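Cell notebook, Temcombe bench 2
May 1, 2018
Entry by Afonso Louro

Spent the morning going through the Gramton house rules for shared two-arm cells and checking our bench against them. Most of the text was written for the Drardale line, which handles rigid boxes, so several rules say nothing useful about soft goods. Notes below are what I want changed or added before the next revision. Last one was January.

1. Zones

Rule as written: one arm in the drop zone at a time. That can't be kept for a tote bag. One arm has to manage the bag and the other does the loading, and both need to be at the mouth. Proposed wording: two arms may share the drop zone if one is assigned as holder and the holder does not travel while the other is inside the bag opening. The assignment goes in the run sheet before power is on.

2. Straps and handles

Nothing in the rules at all. A handle is a loop, and a loop can catch on a basket rim, a cable or the other wrist. Before any lift, both handles get located. If a handle lies over a basket or over produce, the lift is at slow speed until the handle is clear. Kuzmenko wanted the handles taped down for every run. I'm against it, the tape changes how the bag behaves and then we are testing tape.
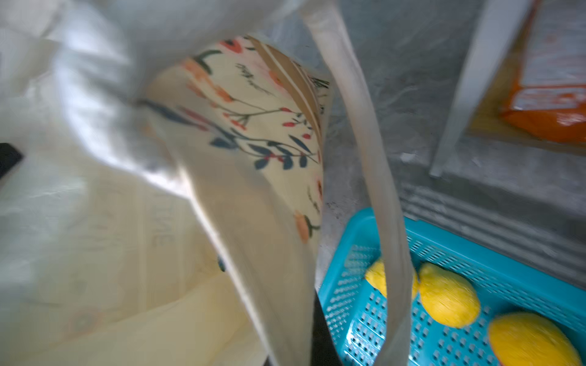
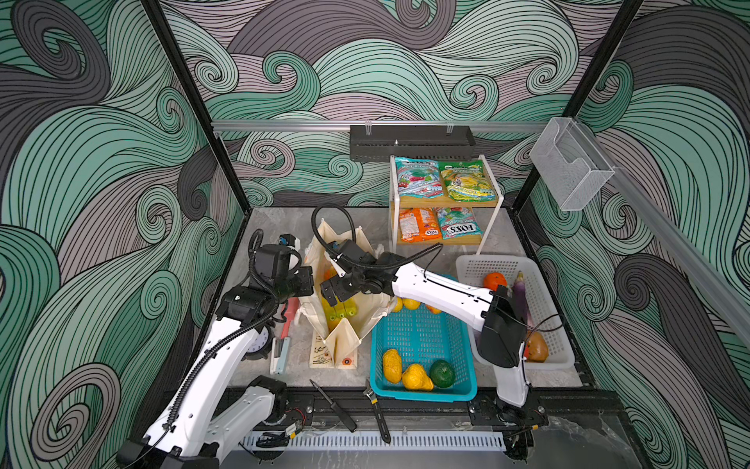

3. Tools on the table

The rule says "loose tools shall be controlled." Too vague, everybody reads it their own way. Proposed: anything on the tabletop is either on the item list for the run or it comes off. A knife or wrench that is on the list gets a marked position and the arms keep a no-go margin over the blade. No reaching in by hand past a knife, even with the arms stopped.

4. Cables

Wrist cable loops to be checked at full reach, both arms, at the start of the shift. Check at home position doesn't count. Open question: do the small wiring clusters by the arm bases need covers? The rule covers "exposed electronics within reach of the tool" and I read that as yes. Asked Gramton for their reading, no answer yet.

5. Wrist camera footage

Stop review currently depends on the wrist view. With a bag close to the lens it can be badly blurred, so a reviewer should have the fixed view for the same run next to it. Adding that to the review sheet. Keep both files under the same run number; run 752 has only one of the two and I can't close it.

To do
- Send items 1 and 2 to Kuzmenko for comment
- Draw the knife margin on the table plan, 57 mm to start
- Limit for slow lift: 20 mm/s, try it and write down the cycle time
- Find the missing file for 752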